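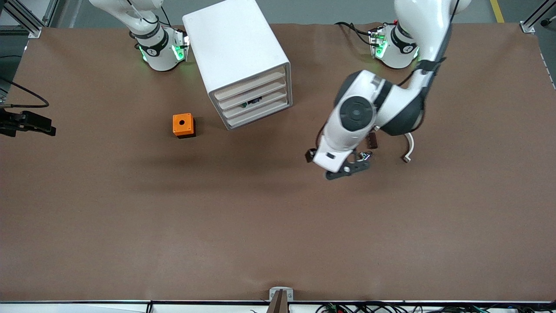

Tabletop cell with the drawer cabinet, left arm over the table.

From: Ksawery Brzozowska
To: Tadus users list
Date: Monday, January 1, 2018
Subject: Re: left arm protective stop over the drawer cabinet

Kerstin Solberg wrote:
> We keep getting a protective stop on the left arm when it
> moves from the cabinet to the drop position. It happened
> three times in one afternoon. The log says joint limit, but
> the joint is nowhere near its limit when I read it back.
> Has anyone seen this with the Makamitz controller?

Kerstin,

We had the same message in August and it took us two weeks to sort out. The log text is misleading. In our cell the stop came from the force check on the wrist. The controller files both under the same code and prints the first name on its list.

The cause for us was a cable. When the arm folds back with the gripper pointing down, any slack hanging off the wrist can swing low. Ours caught on the corner of the cabinet during the retract, pulled tight, and the wrist saw the load as a collision. It did not happen every time. Out of 200 cycles we got 56 stops, nearly all of them on moves that started at the lower drawers.

Look at the white loop on the left arm in the picture. The end of it comes down close to the tabletop. I would tie that up before touching any settings.

What we did, in order:

1. Powered down and checked the cable jacket and both plugs. One plug had a bent pin.
2. Tied the cable to the upper link with enough slack for a full wrist turn – check this by hand at slow speed.
3. Raised the retract height by 80 mm.
4. Ran 30 cycles at reduced speed with someone at the stop button, then went back to normal speed.

No stops after that except one, which was a drawer tray left sticking out.

Please don't raise the force limit to get past it. One of our people at Tomaszewski did that. The stops went away, but the next snag tipped the cabinet over and tore the connector off the cable. The replacement took over a month.

If it still trips with the cable tied up, send me the raw log, the one from the controller and not the Mimness export. The export drops the force values.

Ksawery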